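Re: [manalastas-list] Seating plan for the reading group in May

On 19 April 2020, Derek Catterall wrote:
> Can we fit 30 people in the back room at Clusten?
> And who brings the books?

Dear Derek, dear all,

Thank you for the question. I measured the room again. It is good for 30 if we put the chairs in rows, but then it is difficult to talk. I would prefer six small groups, each with its own reader.

My proposal is the following:

1. The books. I can collect the copies from the Grurora library. Please send me your card number before you come.

2. The tables. Wooden ones are best for us, because the folding ones shake when people write. 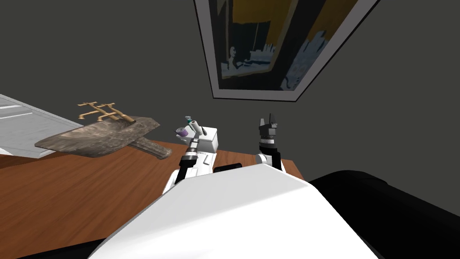 3. The tea. Derek, could you ask if we may use the kitchen?

Please answer to the list and not only to me.

Kind regards,
Yolandi Mtshali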